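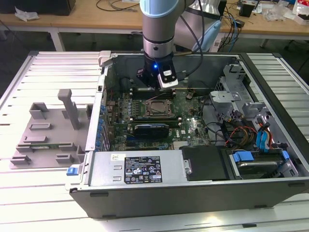 Arm and gripper over the Dell tower, side panel off.

Second progress report to Tasitz: gripper and camera trials for desktop teardown
January
By Hauwa Effiong
3 comments | 11 shares

You asked last time for fewer adjectives and more results. We have tried to oblige on both counts, with better luck on the first.

The question you are paying for hasn't changed. Can one arm take the valuable parts out of an office desktop without ruining them, and which gripper and camera should it use? The work since the last report went into the processor, the smallest part on the list and the one that suffers most if it is handled badly. We are comparing two sets of fingers, the stock ones that came with the gripper and the narrow Tufa ones, and two camera arrangements, fixed and wrist-mounted.

We logged 1066 pick attempts at the Tetesville bench. Of these, 900 are usable for the comparison. The rest were spoiled by us in various ways, the leading one being a controller update that Zhenhua Yuan installed over lunch and spent the afternoon removing. We now install updates in the evening, when there is less to interrupt.

The stock fingers are strong and wide, and they hold a drive caddy as if it owed them money. Near the socket they are a nuisance. They meet the retention lever before they meet the chip, and the force reading looks the same either way, so the controller reports a good grip on a part that is still bolted to the board. We got this under control by lowering the force limit, after which the stock fingers also stopped being good at drives.

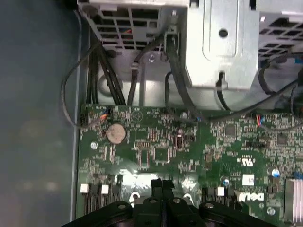
The wrist camera has had a better quarter than the fingers. It gives the controller a close look at the board right up to contact, and the position error at the socket is smaller than with the fixed camera alone. What it does badly is glare. Bare metal and glossy solder mask throw the bench lights straight back at it, and the software has on occasion lined up on a highlight with complete confidence. Dimming the lights helped the camera and annoyed everyone else. Tsion Sisay is testing a polarizing filter, which costs less than new lights and can be fitted without a meeting.

The fixed camera stays. It's too far off to find a chip edge, but it is the one that notices when a cable has been snagged and is coming along for the ride. 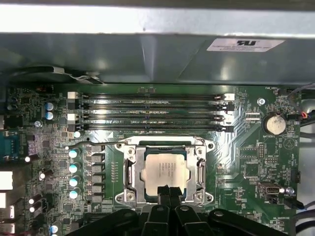

Hauwa Effiong

On the Tufa fingers, we were wrong in the last report and would like to say so before Jihad Jaber does. We wrote that they would be too flexible to hold a processor level. They do flex, but in a direction that doesn't matter much, and the chip comes up flat often enough for us to stop worrying about it. In all 94 attempts went into the pick from an open socket with the final settings, and we will send the full table once the lever cases have been sorted from the clean ones. The wear is another story. The pads go shiny and then they slip, and at present we change them when somebody gets tired of watching.

Placing is harder than picking. The fixture has a shallow recess for the processor, and the arm has to let go without dragging a corner. Widening the opening by a hair fixed most of the dragging and made the chip rattle, so the current print is a compromise, and we expect to print more of them.

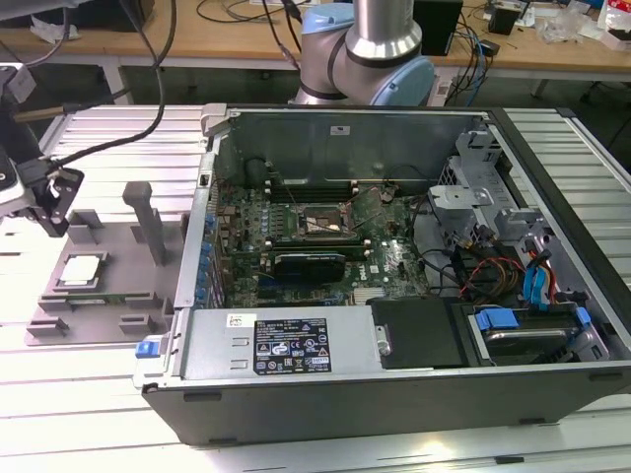 Lachlan MacAulay thinks we should stop refining the recess and put a soft pad under it, and he has told us so at every review since the first print. He also points out that the drives have had no attention at all this quarter. He is right about the drives. The pad goes in next, and he has been told he may watch.

Money: $4000 of the equipment line is unspent. We would like to move it to a finger changer from Getader, so that the arm can do the drives with the stock fingers and the processor with the narrow ones, and we can stop doing the swap with a hex key. If you would prefer that we choose one set and live with it, we would choose the Tufa fingers and take the drives out by hand.

Before the next report we plan to:
- finish the filter test and fix the light level
- set a pad change interval based on the force log
- run the drives with both sets of fingers
- repeat the socket picks on a second model of tower, if the one we were promised arrives

We need an answer on the $4000 before we can order.

Contact: Hauwa Effiong, Tetesville bench | Back to top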